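Snack-Stocking Robot at Larkis Gets Its Hands Looked After

MIRKAU, September 12, 2025 - Anyone who has ever pinched a finger in a vending cabinet will feel for the robot at the Larkis workshop, which has been handling chips and drinks since June and has the worn fingertips to prove it.
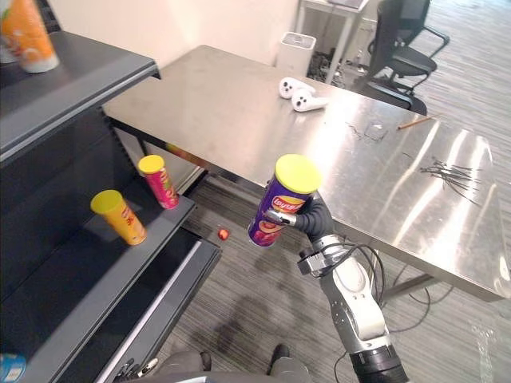
Leonie Tipoki, who keeps the machine running, told us over a very welcome coffee that she goes over both hands every 30 hours of work, and that the thumbs always get the first look. A chip canister is a good test, she says, and with a purple Lay's standing upright in the hand, the silver thumb curled across the front by the logo, she can check that the grip is snug without denting anything. Drinks come next, and those are harder on the wrist.

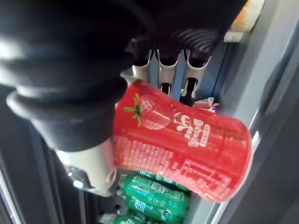

The whole business takes her 40 minutes if the screws behave themselves (they don't always!). She wipes down the finger pads, tries each joint by hand, tightens the linkage pins and then runs the grip program 3 times before she'll sign the sheet. Her colleague Valdis Luik looks after the cables and the software, and has lately been after her to write the routine down so the Nowicki branch can use it too.
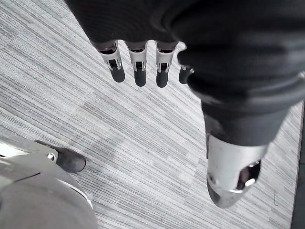
The hand open over the workshop carpet, silver finger segments showing below the dark fabric cover.

A set of 2 spare thumbs is on order from Ronari and should be fitted at the next check.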